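Holta two-arm garment handler: open day notes and booking

Product code HL-27 | Demonstrations at the Zikullow showroom, Cleterska | Page updated 25 Jan 2018

I've been showing the Holta to visitors for a while now and the bedroom demo is still my favourite bit of the day! Anyone can watch a machine shift boxes, but getting a floppy yellow top to sit properly on a wooden hanger is a proper test (try it yourself with two fingers on each hand). 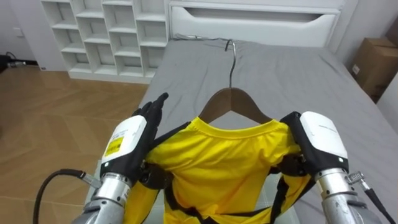
Do I need to book for the open day?
Please do, as we only take 10 people per session and the March ones fill up first. Use the form at the foot of the page.

We run the hanger job on a bed on purpose. Soft surfaces give under the fingers, cloth bunches up, and slippery fabric wants to be anywhere except where you put it. The Dinsa control software comes with the arms and you can ask us to slow everything right down, which I'd recommend the first time round.
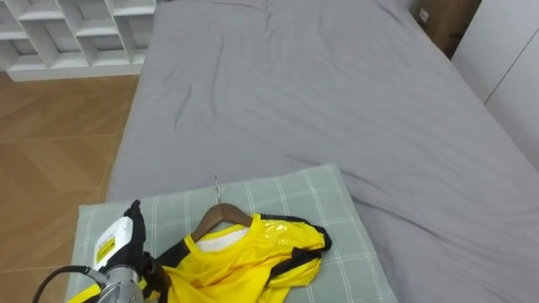 Cleterska Laundry wrote to us after their visit that the slow setting was the part they learned most from, and that they'd have liked a longer go with their own shirts. Fair point, so sessions are now 69 minutes and you're welcome to bring a garment or two (clean ones, please).

Shoulders are the fiddly part. I always tell people to keep an eye on the collar, and to come and stand on the left if they want the better view.

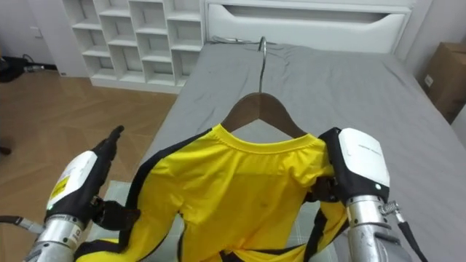
Holta at work on a yellow and black garment, one gripper at each side.

A half-day private demonstration is £279, taken off the price if you order. Tea and biscuits included, parking round the back.

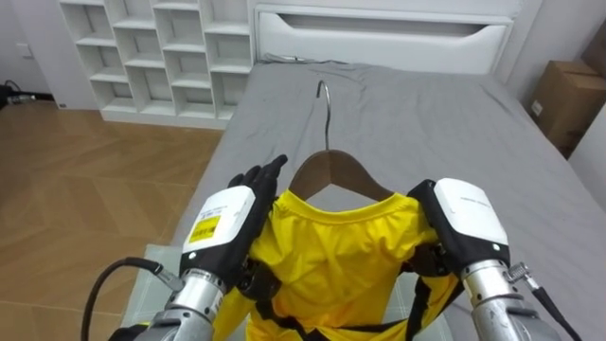 Does it cope with knitwear, asks Mirrenside, and could we see that before we commit to a private session? Bring a jumper along and we'll have a go together. I'd start with something fine-knit and leave the chunky cardigan for later!

Booking form | Directions to Zikullow | Spare parts for Holta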